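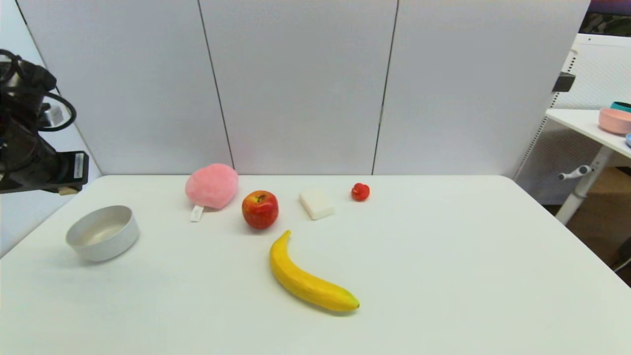

Yellow banana and red apple on the white table

Opened: 29 Apr 2019
Product: Starkar router, with Dumska wireless extender
Subject: Connection drops every evening, comes back by itself
Status: Resolved (reopened once)

Hello, me again. I did ring first but the queue music beat me, so I'm putting it all in writing and will keep adding to the ticket as I try things. Sorry in advance for the length!

The connection goes off in the evening, usually when I've just sat down to watch something, and comes back after a few minutes. The wireless stays up the whole time. My laptop still says it's connected, full bars, all very cheerful, but no page will load. The light on the front of the router goes from white to amber, then blinks for a bit, then white again. Mornings are fine. Afternoons are mostly fine.

I've had the router since October, when I moved over to the Bromholm package, and it behaved itself perfectly well all winter. I haven't changed anything. (I know everybody says that. I've had a proper think and I did move the bookcase, but the router isn't on the bookcase.)

What I'd already tried before opening this:

Turned it off and on. Obviously. Several times, once in a temper.
Left it off overnight. No difference the next evening.
Swapped the power lead for the one off the old router, which has the same plug and the same numbers printed on it. No difference, swapped back.
Turned off the Dumska extender in the back bedroom. Still dropped.

Update

Thanks for the quick reply. You asked me to log in to the router page and copy out the event list. It took me ages to find the password, which was on the sticker underneath all along. The list only goes back 500 lines and most of it is the router telling itself the time. The bits that look interesting are these, which turn up at every drop:

WAN link down
WAN link up
PPP session started
PPP session failed, retrying
PPP session started

There were 19 of the "WAN link down" lines in what it had kept. I hadn't noticed anything like that many, so some of them must be happening while I'm asleep or at work. So much for mornings being fine.

You also asked whether it was wired or wireless. Both. I plugged the laptop straight into the router with the short yellow cable and sat there like a lemon until it dropped, and the laptop lost everything at the same moment as the phone did. I suppose that lets the wireless off the hook.
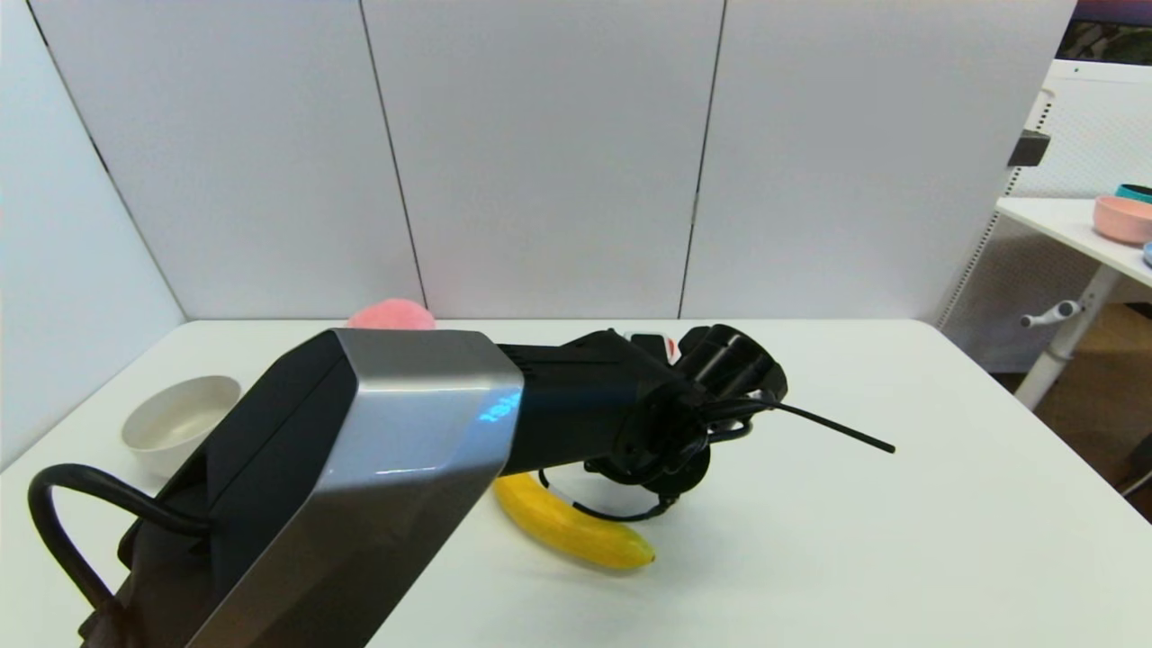 Next job on your list was the master socket. Ours is behind the sofa, so there was furniture to shift and a fair bit of dust to deal with (found a glove I'd given up on). I took the front plate off with two screws, as in your diagram, and plugged the router into the test socket behind it. Then I made a cup of tea and waited.

It still dropped. Twice that evening, though it felt quicker to come back. I wouldn't swear to that, I didn't time it.

I also tried the quiet line test. Dialled it, pressed the option, listened. Mostly silence, then a sort of faint frying noise, then silence again. I'd never have noticed that in a normal call because I never use the landline for anything except being told my computer has a virus.

Update

You replied that the line test from your end came back clear, and suggested the filter. Fair enough, I've got a drawer full of them. The one in use was a Ninh one, a little white box with a short tail, and it must be older than the router because I remember it from the previous house. I changed it for the one that came in the Starkar box, still in its bag.

First evening with the new filter: no drops at all. I was ready to write in and declare victory.

Second evening: dropped while I was in the middle of paying for a parking permit. I don't know whether I've now got no permit or two of them. 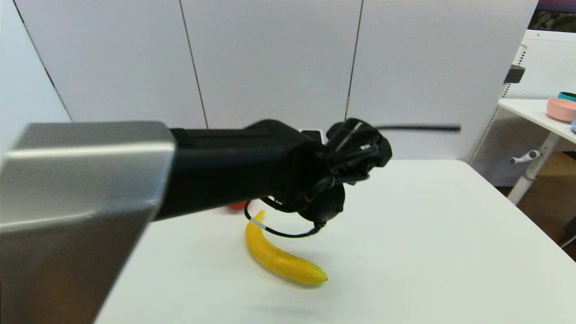
So I started writing down the times, which I should have done from the start. I stuck a bit of paper to the side of the fridge and everybody in the house was told to put a mark on it. What I noticed is that the worst of it comes just after it gets dark, and it isn't a fixed time, it has been creeping later as the evenings get lighter. I felt quite clever when I spotted that.

What comes on when it gets dark? The outside light over the side door. It has one of those sensors, and the fitting is right where the phone cable comes in along the wall. I switched the light off at the wall indoors and left it off for 3 evenings. No drops on any of them, and the frying noise had gone when I did the quiet line test again. Then I switched it back on as an experiment and the amber light was blinking before I'd got back to the sofa.

I've left it off since. We're using a torch for the bins.

Update

Closing this from my side, as you asked me to confirm. The electrician says the bit inside the light fitting was on its way out and would have been throwing out interference every time it tried to start up. It also explains the drops in the small hours, as the sensor was flicking it on and off whenever a cat went past. New fitting on, phone cable clipped further along the wall, router back on the normal socket with the front plate screwed on again.

Could somebody put this in the help pages? I read the whole of the "my connection keeps dropping" article and it talks about fish tanks and baby monitors and fairy lights, but there's no mention of outside lights. I'd have looked there much sooner.
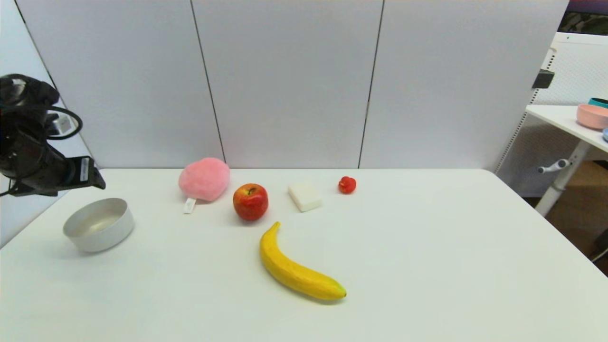
Round metal bowl on the table, partition wall behind

Update (reopened)

Sorry, only a small one. The main connection is still solid, not one drop since the light was changed, but the Dumska extender won't join up now. I turned it off right at the beginning and forgot about it, and when I plugged it back in it just sat there flashing.

Scrap that - I'd changed the wireless password on the router while I was poking about in the settings for your event list, so of course it couldn't get in. Held the pairing button on both of them and the back bedroom is online again.

Please close it properly this time. The old Ninh filter has gone in the recycling, and I've got the permit as well. Just the one, luckily.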